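Thread, because I said I would write up the robotics course honestly and I have put it off since May. I teach the evening group at Plonness. I am not against robots. I am against being told things about robots.

1/ The project this term is sorting. Two arms, three containers along the back, a pile of wire in the middle. Students have to get the wire out of the pile and into the containers. The course pack from Cluneo calls this "an introductory dexterity task". Whoever wrote that has never tried to pick up one wire out of a tangle.

2/ I asked for blocks. Blocks are dull but they stay where you put them and they don't hold hands with the next block. I was told blocks are "solved". Not by my lot they aren't.

3/ The pack also promises that students will be "up to 10 times more engaged" than with a textbook. Engaged how? Measured by whom? I wrote to ask and got a link to the page I had copied the sentence from.

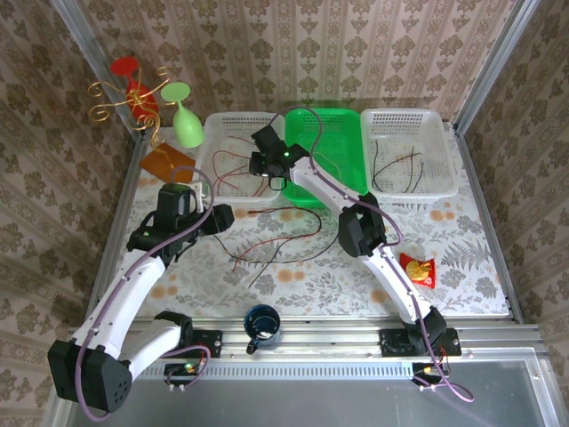

4/ Anyway. The wires go everywhere. Red ones, brown ones, black ones, all bent differently, and each one bends again when you grab it. The students who had written a tidy plan on paper found that the plan was about straight lines.

5/ What they learned fast is that the hard bit is choosing where to grab. Take a wire by the middle and the ends flop about and catch on the others. Take it by the end and you drag half the heap along. One student wanted a rule for it. There isn't one that I know of, and if Cluneo has one it's keeping it back for the advanced pack.

6/ Second thing: two arms is not twice as good as one. Everybody assumes it is, me included before I started. For the first few weeks the two of them mostly got in each other's way. One pair gave up and parked one arm for the whole session, and their results were no worse than anyone else's. I marked them up for noticing.

7/ Someone will say, why is there a floral tablecloth, why are there wine glasses in the corner, why a mug at the front of the workspace. It's in the brief: "a domestic setting". Fine. I'd rather they practised around a mug than on a bare white board where nothing can be knocked. But let's not pretend a tablecloth makes it a home.

8/ The wallpaper was the one part of the project everyone had an opinion on. I've had less discussion about whether the grading was fair.

9/ On the grading. The scheme gives full marks for a cleared table and nothing for a written account of why it wasn't cleared. So the incentive is to shove the lot into the nearest basket in one clump and call it sorted. Two groups did exactly that on the Friday of assessment. By the letter of the scheme they passed. I have views.

10/ I rewrote that page. Half the marks now go on the log: what you tried, what the arm did, what you changed. The logs are much better reading than the demos are watching. "Gripper closed, wire not in it" appears so often that I considered having a stamp made.

11/ Since people keep asking me about Gilter: yes, I've seen the video. Very smooth. Also cut every few seconds. Show me one long take, ordinary speed, with the failures left in, and I'll happily put it up on the big screen. Until then it's an advert.

12/ Cost. The department was quoted 3000 for the extended licence, which as far as I can tell buys a nicer menu and a certificate. We said no. The free version moves the same arms.

13/ Now the fair bit. Some of them got good at this. Properly good, not brochure good. By the later sessions they were lifting slightly, waiting for the wire to stop swinging, and only then moving across. None of that is in the pack. They worked it out from watching their own mistakes, and I doubt they would have got it from a slide.

14/ They also stopped saying "the robot wants to". Small thing, but I was pleased. It doesn't want to. It does what you told it, and you told it something daft at half past seven in the evening.
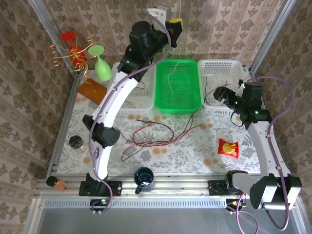

15/ What I'd change for next term. Fewer wires to begin with, and add more once a group can manage those. Proper time for the log, at the table, before anyone packs up. And a session at the start with no robot at all, where everybody does the job by hand using two fingers and has to say out loud what they're doing.

16/ The Mészáros worksheets are decent for that, if you're looking. Old, badly laid out, no promises on the cover. I use the ones on gripping and skip the rest.

17/ Will I run it again? Yes, with my own marking page and the word "dexterity" crossed out. Replies are open, but if you're from Cluneo please answer my email first.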